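Student Project Diary, Bin Picking Group
Halliday Technical Institute, Department of Automation
Entry for the second week of April

The group met in the laboratory at 8:30 in the morning. The purpose of the session was to continue the picking trials begun in March and to settle the order of work before the demonstration at Jaselholm. The instructor was present until noon. The safety checklist was read aloud and signed before the controller was switched on.

The first hour was given to the calibration of the tool. The value stored at the end of the previous session did not agree with the one written in the log, and the group could not establish which of the two was correct. The procedure was therefore repeated in full. The new value was entered in the log in ink, and the old one was crossed out and initialed.

The trials then resumed under the same rules as before. The bars are placed in the bin by a student who does not operate the robot. The operator may not touch the bars once the cycle has started. A pick is recorded as a success only when the bar has been lifted clear of the rim and held there for the count of three. A bar that is lifted and then dropped is recorded as a failure, even if it falls back into the bin in a better position -- this was disputed in March and was decided by the instructor.

Of 60 attempts made before the midday break, 28 were recorded as failures. The group regards this figure as too high for a public demonstration. Most of the failures occurred with bars lying near a wall, where the fingers must come in at an angle. The approach speed was reduced twice during the morning. The second reduction made no difference that could be found in the records, and the earlier setting was restored.

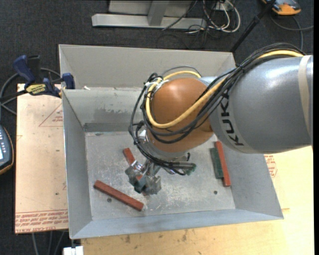
A longer discussion concerned the planning software. The group has been using the Idix package since the start of the term under the department's license. It proposes a grasp, and the operator accepts or rejects it. Two members wished to remove the operator's approval altogether, on the ground that the competition rules award additional points for an unattended cycle. The remaining members held that the approval step should stay in place until the wall cases have been solved. A vote was taken, and the approval step was retained for the present. The matter will be raised again after the next set of trials.

It was also noted that the log sheets do not distinguish between a grasp that was poorly planned and one that was well planned but poorly carried out. A new column has been added for this purpose. The older sheets, which cover 265 attempts, will not be revised. The members who kept them do not believe they could supply the missing information from memory.

The afternoon was shorter than intended. The controller reported a fault at 1:40 and the robot was stopped. The fault was cleared according to the manual, and it returned twenty minutes later. The instructor had left by that time, and under the laboratory rules the group may not restart the machine a second time without permission. The remaining time was used for written work. The introduction to the report is now complete, and the section on method has been begun. The section on earlier work is still missing, although it was promised for last week.

A letter was received from Harard, the firm supporting the group's travel. It confirms a contribution of 805 dollars toward transportation and lodging. The letter asks for a one-page summary of the project in return, suitable for readers without technical training. A draft will be prepared by the two members who are not working on the software.

Tasks carried over to the next session:

Report the controller fault to the instructor and obtain permission to restart.
Repeat the wall cases with the new column in use.
Print clean copies of the log sheet.
Complete the section on earlier work.
Reply to Harard.

The laboratory was locked at 4:15. The key was returned to the department office -- the key book was signed by the student in charge of the session.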